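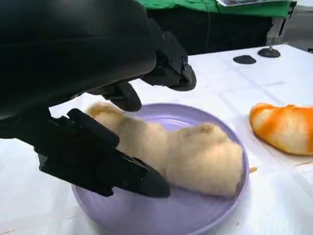 Speaker notes: Comparing two grippers on soft items

Slide 1. Give the title, then go straight to the question we started with: which gripper should stay on the arm for the food handling work, the Tarov or the Calasico?

Slide 2. Setup. Same arm, same wrist camera, same controller for both. 400 trials per gripper. Mention that the first batch in December was thrown out when we changed the camera exposure.

Slide 3. Tarov. Wide opening, stiff fingers. Good on plates and cups. On bread it tends to press in before the controller reports contact. Play the clip once, no sound.

Slide 4. Calasico. Slower to close. Fewer dents, more drops on long items picked up near one end. Say that we did not tune the speed.

Slide 5. Camera. The wrist view loses the lower fingertip when it goes under an item. The Collden mount moves the camera out to the side. We have only tried it on the Tarov so far.

Slide 6. Next steps. Repeat with the Jurić controller, 500 trials, same items. Leave ten minutes for questions. Someone will ask about cost; the table is on the backup slide.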